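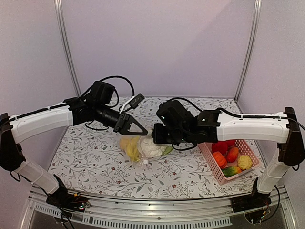

Two arms, one bag of produce, pink basket alongside

Loureiro
17 December 2019
I keep asking myself whether these things can put groceries away yet. Both grippers are right there by the clear bag with the bananas and the cauliflower in it, and my hunch is that the bag is the hard part -- thin plastic folds every which way, bless it. Give it until May, I say!

Jikix
Love your optimism, friend, but I disagree. Peppers in an open basket, sure. A floppy bag? I packed shelves for years and they still beat me some mornings.

Inês F.
Somewhere in between for me. If it took an hour and bruised nothing, my mother would be thrilled -- her hands are bad. I wouldn't pay 3000 for it, though.

Jikix
Fair enough, Inês. For her I'd root for it too.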